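The Fault Log Should Have Said "Contact"

By Gebremedhin Gebru

The chess cell at Wudstead recorded 402 pick attempts in February. The controller logged 16 faults. Going back through the joint torque traces, I found 14 more events that belonged in the same file and were never put there, because the arm did not stop.

My argument is narrow. A robot that strikes something it was not told to strike has had a contact event, and the log should say so, whatever the arm did next. At present the Girneo controller writes a fault only when torque passes the stop threshold. Under that figure, the gripper can sweep a rank of pieces off the board and the run closes with a green status line.

The usual objection is that these are chess pieces. They weigh very little, they cost very little, and a person can set the board up again between runs. I accept all three points. The same table is also where people lean in to reset the work, and the threshold does not know the difference between a pawn and a knuckle.
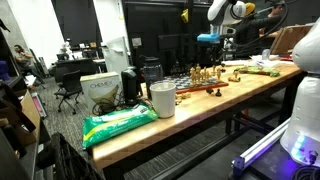 The chess table at Wudstead, with two people on the far side.

The second objection came from Derese, which supplied the gripper. Its position is that low-force contact is normal in manipulation and that logging it would bury the real faults. That would be a fair complaint if contacts were logged as stops. I am asking for a separate record with a time, a joint position and a torque value. The controller already samples all of them and discards them when the run ends.

The cost of discarding them is easy to show. One Monday the arm came down short of its target on three consecutive picks. Each time it touched the board, slid and closed on nothing. The planner reported "no object" and retried. We spent the afternoon on the vision model, where there was no error to find. The tool offset was wrong after a finger change, and the first contact trace would have told us that in minutes.

Cable routing is a related matter. A loop that drags on the table adds a load that varies with pose, and a raised threshold hides it. The Flillow script we use for setup asks whether the cables are connected. It does not ask where they lie. I would add that line before I touched any software.
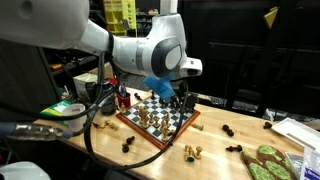

What should change

Log every unplanned contact above the sensor noise floor, and keep the trace for 100 runs. Lower the stop threshold whenever a person is inside the marked area, and accept the nuisance stops. After any finger change, run the offset check before the first pick — the check is already written, and it is skipped when the schedule is tight.

None of this needs new hardware. It does need whoever signs off the run to read the contact record before marking the run clean. Until that happens, I would treat the February figure of 16 as a count of stops and quote it to no one as a safety result.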